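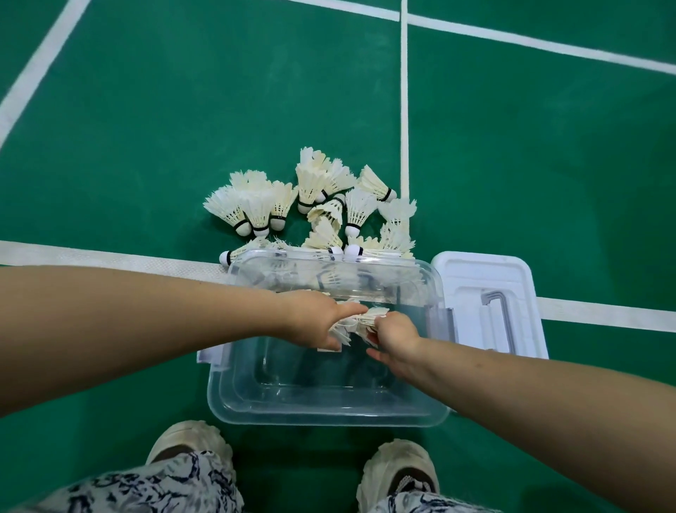 Assistant Coach Course, Villach
Unit 5: Handling, sorting and storing feather shuttles
Handout for participants, version of Wednesday, April 7, 2021
Raquel Sequeira

5.1 What this unit covers

In Unit 4 we spoke about feeding by hand and by racket. In this unit we stay with the shuttles themselves: how they come out of the box, how they are held, how they are picked up from the floor after a drill, and how they are divided afterwards. Please read the handout before the practical lesson and bring it with you, as you will write in the table at the end of section 5.5.

The unit concerns only feather shuttles. Nylon shuttles are treated in Unit 6 together with school groups.

5.2 Parts of the shuttle

A feather shuttle has a base of cork and a skirt of sixteen feathers. The base is covered with a thin skin, usually white, and where the feathers enter it there is a band. The shafts of the feathers are tied with two rounds of thread and then glued. When we say "the collar" in this course, we mean the lower part of the shafts between the base and the first thread.

You should know three places where a shuttle gets damaged:

The tips. They become ragged from contact with the racket frame, with the floor and with other shuttles in a full box. A shuttle with slightly ragged tips can still fly well enough for many drills.

The shafts. A broken shaft changes the flight at once. The shuttle wobbles or turns to one side. You often find the break with your finger sooner than with your eye.

The base. It becomes soft or flat on one side after many smashes. Press it with the thumb and compare with a new one.

5.3 Holding several shuttles

A feeder needs a supply in the non-racket hand or on the forearm. The usual way is to stack the shuttles one into another, so that every base sits inside the skirt of the next one. The stack lies along the forearm with the bases toward the fingers, and the feeder takes always the first one with the thumb and index finger.

Building the stack is slow for beginners. They push too hard and the feathers of the outer shuttle open like an umbrella. Let the base slide in by its own weight and then give it one light push. If it stops, turn it a little. Do not force it.

For moving a larger quantity between box and floor we use both hands, one from each side, fingers curved around the feathers and the palms almost closed. The hands carry the shuttles as you would carry a bird. If you grip with only one hand you must press to keep them all, and the pressure goes into the shafts in the middle of the bunch. I ask the participants to practice this even if it looks too easy for a course. In my group in February, two persons out of the whole group did it correctly on the first try, and both had worked in a bakery!

Lift straight up from the box until the feathers are free of the rim. Many tips are broken on the rim and players then blame the smash.

5.4 The working place on the court

For multi-shuttle drills the supply is kept near the feeder. Some halls have a basket on legs. In our hall we use clear storage boxes with a lid, directly on the floor, and this is enough for our purpose. A clear box has the advantage that you see from outside how much is left.

Rules for the box on court:

1. The box stands outside the running paths of the player. For sorting work, when no one is playing on that court, it may stand inside the lines.
2. The lid is taken off completely and is put flat on the floor beside the box. A lid leaning against the box falls, and somebody steps on it.
3. Shuttles which are waiting to be sorted lie in one heap next to the box, on the side away from you. They do not lie between your knees and the box.
4. Street shoes stay off the court floor also when you only sort.
5. Nothing is thrown into the box. From standing height it looks harmless, but the shuttles underneath take the hit.

You may ask why we make a heap on the floor and do not sort directly from the box. When you reach into a full box you take again and again the upper layer, and the old shuttles at the bottom stay there the whole season. When the box is emptied completely, one time per month, everything passes through your hands.
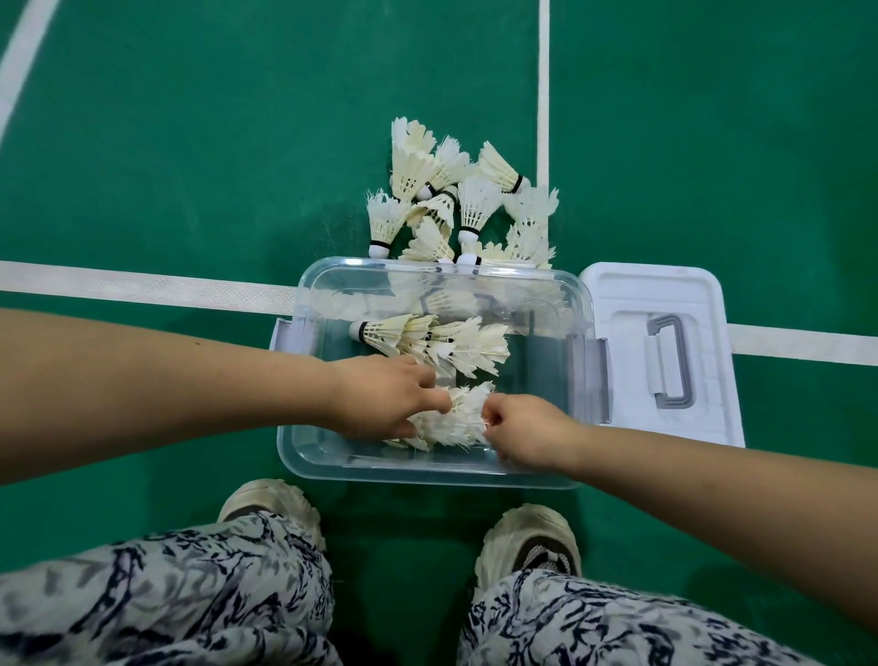 The heap should be loose and low. If it becomes high, make it wider, or empty the box in two parts. In a high heap the shuttles at the bottom carry the others on their feathers, and while you sort you will pull them out by the skirt, exactly what we want to avoid. Take a shuttle by the base whenever you can reach the base.

5.5 Sorting in four classes

We use the system that Boris brought to our club from his time as an equipment helper at tournaments. I have only changed the names of the classes.

Class A: all feathers complete, base round and firm. For matches inside the club and for timed drills.

Class B: tips a little ragged, no broken shaft. For all normal training, especially clears and drops.

Class C: one or two shafts broken or feathers missing at the end. For net drills, serve practice over short distance, and for children who learn to catch and throw.

Class D: base damaged or more than two shafts broken. These leave the box. The art teacher of the primary school takes them gladly, otherwise they go in the trash.

How to check one shuttle:

Hold it by the base with the feathers up. Turn it slowly one full round and look at the tips. Then put two fingers lightly around the collar and turn again. A broken shaft gives way under the finger. At the end press the base. With practice this takes five seconds. In the beginning you will need longer and it does not matter.

When you are not sure between B and C, throw it up with the base in front and watch how it turns and falls. A good shuttle turns over once and comes down quiet. If it trembles, it is C.

Exercise for pairs: both partners sort the same heap, one after the other, without speaking. Write your numbers in the table and then discuss the differences. Usually partners agree on A and D and they disagree in the middle.

Partner 1: A ____ B ____ C ____ D ____
Partner 2: A ____ B ____ C ____ D ____

5.6 Putting back

Tubes are for class A. Base down, all in the same direction, cap closed.

Classes B and C go into boxes, separate boxes if you have them. If you have only one box, put a piece of cardboard in the middle. Lower both hands into the box before you open them. Fill it only so far that the lid closes without touching the feathers. With our boxes this leaves a space of two fingers under the lid.

Boxes can be stacked when the lids are closed. Write the class and the month on tape and put the tape on the short side, so that it can be read in the shelf.

5.7 Humidity

Feathers dry out in heated halls in winter and then they break more easily. A common method is to steam the tubes the evening before use: open the tube on both ends, hold it over steam for a few seconds, close it and leave it standing overnight. Steam makes the shuttle a little heavier, so do not exaggerate. Class C is not worth the effort.

Keep the boxes away from radiators and from the window. The equipment room behind Court 3 is good. The cupboard in the entrance is not good, it is over the heating pipe.

5.8 Keeping a record

Clubs often do not know how many shuttles they use. Garcia kept a book for our club during one full season and he was so kind to let me use the totals.

Shuttles bought: 775
Shuttles which went to class D: 700
Shuttles which were at some time in class C: 319
Training evenings with multi-shuttle drills: 17

Please look at the third line. Fewer than half of the shuttles passed through class C. The rest went from A or B directly to the trash, or this is how it was written. Garcia thinks that on busy evenings the players threw away shuttles with a single broken feather and nobody checked them. I agree with him. These would have served for the net drills, for which in the same season we opened new tubes.

Task for the next lesson: calculate how many shuttles remained at the end of the season, if there was no stock at the beginning and no loss. Then write two or three sentences on which number you would try to change first in your own club, and how.

5.9 Practical lesson

We meet on Court 3 in sports shoes. Bring a pen, a roll of tape and, if your club permits it, one box of used shuttles of your own. It is more instructive to sort shuttles you know. Please do not clean up the box at home before you come.

Order of the lesson:
Stacking on the forearm, both arms
Carrying with two hands
Emptying the box and sorting in pairs
Short feeding drill with class B, ten minutes per side
Putting back, labels

Participants who have missed Unit 4 should come a little earlier, I will repeat the hand feed with them before we start.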